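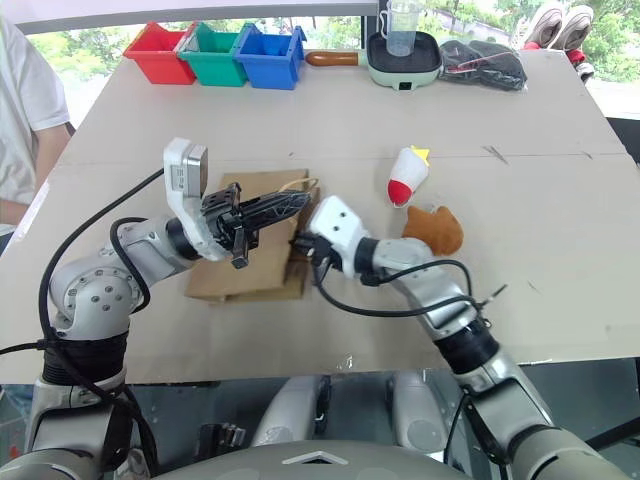
Figure 1. Two robot arms over a cardboard-covered table, the left gripper closed on a black mesh cone.

4. Confidentiality terms in first dealings between small firms

4.1 When the terms were signed

We asked each of the 32 firms to show us the first written confidentiality terms they had agreed with a new customer, supplier or adviser in the previous two years. Most could find them within a day. A few had to ask the other side for a copy, and one firm, which we call Gallach at its own request, had signed a version that neither side had kept.

The date on the document was often later than the first exchange of useful information. In 15 of the firms, drawings, price lists or customer names had been sent before anything was signed. Owners who had done this tended to describe the agreement as a formality that would follow. Where the later document said that it covered only information passed "on or after the date of this agreement", the earlier material fell outside its terms. Any protection for it would then have to come from the general law on confidence, and that would depend on how the material was described when it was handed over. Few covering emails said anything on the point.

Trevor Greenwood, the operations director at Wudar, told us that he reads the payment terms of any contract twice and the confidentiality clause once, if at all. Similar remarks were made by owners in very different trades. Howard Garside, who buys for a company of much the same size, kept a folder of signed agreements but had not opened it between receiving one and being interviewed by us.

4.2 Whose form was used

The larger party's form was used in nearly every case where the two sides were of unequal size. These forms were longer, and many of them were one-way: they protected what the larger party disclosed and said nothing about what it received. Smaller firms seldom asked for a change. When they did ask, the usual request was for the obligations to run both ways, and it was usually granted by return. We did not find a case in which the request ended the talks.

Where the two sides were of similar size, the form came from whichever of them had one to hand. Several had been copied from an earlier deal. One still carried the name of a previous customer in its definition of "Purpose", with the result that the receiving firm was, on a strict reading, allowed to use the information only for a project it had never heard of. 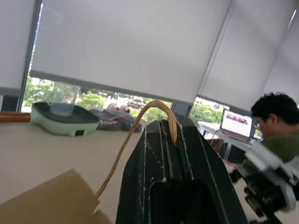

Figure 2. Hot plate with beaker on the table; a loop of twisted rope in the foreground.

4.3 Length of the obligation

Forms that stated a period most often gave 3 years from signature. Some ran from the date of each disclosure, which is harder to manage for a firm that keeps no record of what it sent and when. The remainder were silent. Owners whose form was silent were split on what this meant. Some took it that the duty went on for ever, and others that it ended with the project. Both groups were sure of their answer.

We treat silence as a separate category in the tables for this reason. It would be wrong to group those forms with the ones that state in clear words that the duty has no end.

4.4 Cost of advice

Firms that had taken legal advice on their form had paid up to £600 for it, generally as part of a wider review of their terms of sale. Those that had not taken advice gave cost as the reason less often than we had expected. The more common answer was that the form had arrived late in the talks and there had been pressure to sign it the same day. Derek Pearce, a solicitor who commented on an early draft of this section, thought that a short standard form sent out with the first enquiry would deal with most of the timing problem. The material we collected in March supports that view as far as it goes, but only the firm we call Funomel worked in this way, and it had done so for less than a year.

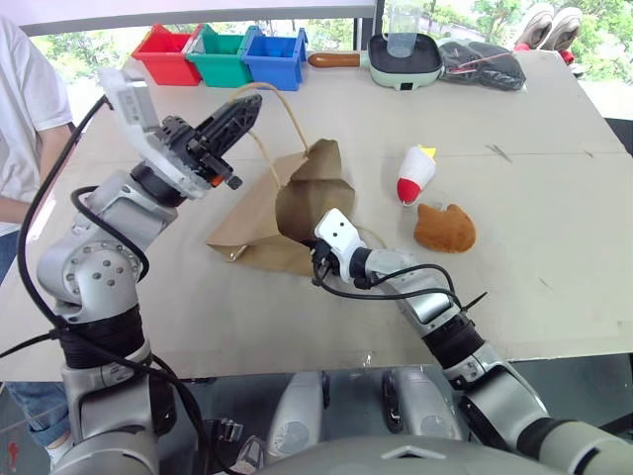 Mỹ Đàm
Research Associate, Commercial Contracts
Section revised 12/10/25

4.5 Return and destruction

Almost all of the forms required the receiving party to return or destroy the information on request. We found no request of this kind in the files we were shown. Firms were asked what they would do if one arrived. Paper copies caused little worry. Email was thought to be difficult, and shared folders more so, as staff who had left might have kept their own copies. Tia Inskip, who coded the interviews, recorded this under "practical doubt" and kept it apart from answers showing that the firm did not know the clause was there. The two overlap in some transcripts, and where they do we have used both codes.

A carve-out for routine back-ups appeared in the newer forms only. The form used by Subramaniam allowed one archive copy to be held by the firm's lawyers, though the firm had no regular lawyer at the time it signed. Its owner said that she would hold the copy herself. Whether that would meet the clause was not tested, and we take the point no further in this section. The wording of all the return clauses is set out in the appendix, with names removed.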